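**Changes to the Leblanc Street toy library, from May 17, 2018**

Many families asked us in April what will happen with the toy library when the hall is painted. The short answer is that we stay open, but in the small room behind the kitchen, and with fewer shelves. Please use the side door on the Trunduton lane. The front stairs will be closed and the painters are not happy when people walk there.

In the small room we can keep 200 toys at one time. The rest of our collection (it is now 511 pieces, without the puzzles) goes to storage at Bevetti, who kindly gave us a dry corner in their warehouse. If your child loves one special thing and you don't see it, write it in the green notebook and we will bring it with the next delivery. It can take two weeks, please be patient with us.

The loan rules stay almost the same. Each family may take two toys for three weeks. If a toy comes back with a missing piece, tell us at the desk and put a note in the bag. We do not ask money for a lost piece any more, this was decided at the winter meeting after a long discussion – I was for it, some of you were against it, and we can look at it again next year.

What I must ask is that you wash the toys before you return them. Warm water and ordinary soap is enough for the plastic ones. For wood use a damp cloth only, and let it dry for one night away from the heater. Soft toys go in the machine in a pillow cover, at a low temperature. Last winter we had many colds going around and it was not pleasant for the families with babies. Toys with batteries should come back with the batteries out, in a separate small bag. Two of our old music boxes were spoiled by a leak and I could not repair them, though I tried with vinegar and a toothbrush.

We are also looking for toys for children under two. Stacking cups, simple rattles and cloth books are always welcome if they are in good condition. We cannot accept helmets, car seats or anything with small magnets. Large toys, like kitchens and ride-on cars, we must refuse until the painting is finished, even when they are beautiful.

The new catalogue is ready on Widovis. You can log in with your family number and see which toys are free, and also the colour of the label for the age group. If you forgot the number, ask me at the desk or telephone on extension 3142.

Gaspard Gaillard 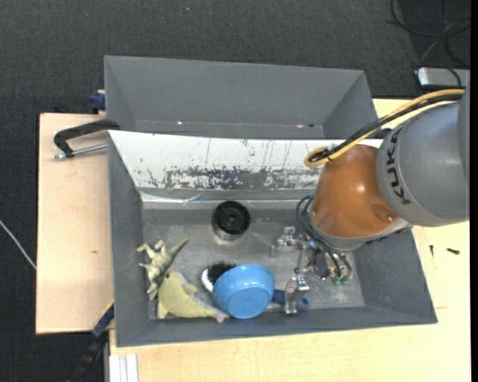 Ysaline Vidal writes that three weeks is too short for the large puzzles, and she would like four, at least during the school holidays. Her family finished the last one only on the evening before it was due, and there was no time left to count the pieces.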